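Sorting the small stuff

Hello again! I promised in the last newsletter that I'd get round to baskets, and a few of you have written to nudge me (Theophilus Ankrah, I'm looking at you, your email had 8 question marks in it). So, baskets it is.

I've gone for the little plastic sort with holes in the sides, in black, orange and green. I did look at some very handsome woven ones from Nasen, but they were 35 pounds each and you can't rinse crumbs out of them under the tap. Plastic it stays. The colours do most of the work for me: green for seeds and plant labels, orange for pens, tape and anything sticky, black for cables and chargers. I've kept to that for months now and I still find the odd biro in with the runner beans, but it's a lot better than the drawer was.

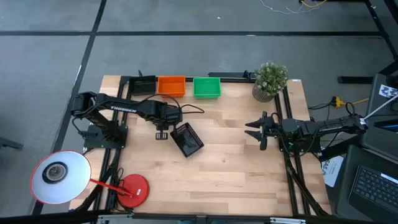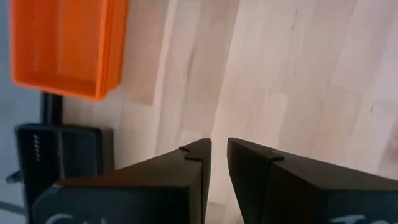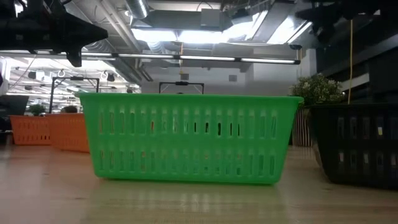
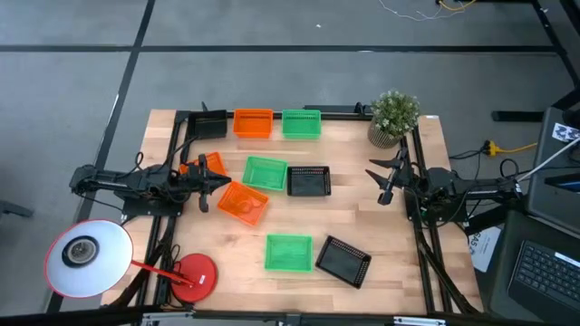 Black, orange and green baskets out on the table.

The thing I'd say to anyone starting off is to get all your baskets out on a table before you put anything in them. Shuffle them about a bit, try them in a row, try them with the long sides together, and measure your shelf while you're at it! I didn't, the first time, and ended up with a lovely set that stuck out past the edge of the cupboard so the door wouldn't shut. It's still in the loft.

Stacking is the other question I get. Mine nest nicely when they're empty and not at all when they're full, so I keep them side by side and save the top shelf for things I only want at Christmas. If you need proper stacking boxes with lids, Flondden do a decent one, though the lids are a pain to get off with cold hands.

And labels – do bother with labels, even if you've got the colours sorted in your head. Other people in the house haven't. I use brown parcel tags and a bit of string, tied through one of the holes, and they've lasted far better than the sticky ones, which came off in the wash.

In March I'll be having a go at the cupboard under the sink, so do send me your tips for all those half-empty spray bottles. I've got far too many and I don't know what half of them are for.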